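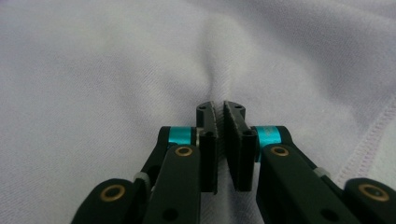 Fig. 1. Pale lavender twill with a stitched seam down the right-hand side and a crease through the middle.

Caring for Cloth, handout 4: Creases, seams and what to do with them

Last time we got as far as fibres and I ran out of minutes before I could say anything useful about folding, so that's where we'll start. Bring your notes from handout 3 if you have them, and one item from home that always comes out of the cupboard looking worse than it went in. Mine is a duvet cover from the Fultport market and I've given up being embarrassed about it.

First, twill. You'll remember that a twill weave gives you fine diagonal lines, because each thread steps over by one as the rows go up. Jeans are twill, and so are plenty of work trousers and heavier bed things. A slightly brushed twill, like the one in Fig. 1, has had its surface roughed up a bit so it feels softer. Lovely to handle, but the brushing hides the diagonal, so you may have to tilt the cloth towards a window before you find it.

Now creases. I sort them into two families (my own words, you won't find them in the Flanora booklet):

Soft creases. The cloth has rippled or slumped and there's a line where it turned. Smooth it with a flat hand, working from the middle outwards, and give it a little shake.
Set creases. The line has been pressed in by weight, heat or a long stay in a drawer. Your hand won't shift it. You need steam, or a damp cloth and an iron.

Can you tell which is which by looking? Sometimes! Often not, though, and I wouldn't like to swear to the one in Fig. 1. Stroke it first and see.

Then the seam. An overlocked edge has thread looped round it to stop it fraying, and that makes it thicker than the cloth on either side. On pale fabric it can show up as a lighter, bumpy band. Two things follow. If you fold right along a seam you get a fat edge and the pile leans over — I had a whole shelf go that way in February. And if you iron straight over the top, the ridge can print itself through to the other side. Iron up to it, stop, then turn the piece over.

Seams curve about when the cloth is lying any old how, so don't use one as your straight line until you've pulled the piece square. Corners first, seam second, middle last.

Practice for this session

Work in pairs. Each pair gets a piece of plain cotton from the Etier box, 100 cm by 63 cm, and please check it with the tape before you begin, as some have shrunk. Fold the long side in half, smooth it, and measure again. You're hoping for 50. If you get 57 one side and 43 the other, you've folded to a crease and missed the middle, and you're in good company.

After that, swap to the Lis pieces, which have an overlocked edge, and fold so that the seam ends up inside. Leave them under a book until the tea break and write down what you find when you open them.

For next time: read the pages on steam, and bring a clean tea towel.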